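Drucken | Per E-Mail senden

Stivero bringt neuen Kartenleser für Ticketautomaten

Na endlich, hab ich gedacht, als die Mail von Stivero kam! Der Skostetti 3 liest Magnetstreifen und Chip in einem Schlitz (beim Vorgänger waren es noch 2 Module übereinander) und kostet 258 Euro netto.

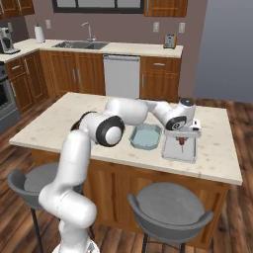 Der Greifer hält einen schmalen roten Gegenstand über der Kücheninsel.

Lleucu Kemeys aus dem Vertrieb hat mir verraten, dass die ersten 29 Geräte schon seit August in Skaltthorpe laufen, und zwar im Parkhaus am Bahnhof. Mir gefällt vor allem der Einzug, der schiebt verkantete Karten einfach wieder raus.

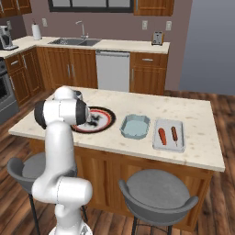
Treiber gibt's vorerst nur für Windows, Linux soll folgen – wann, konnte mir auch Prys Bevan aus der Entwicklung nicht sagen. Bestellen kann man ab So., 21. September.

Diese Website verwendet Cookies. Mit der weiteren Nutzung stimmen Sie dem zu. OK | Mehr erfahren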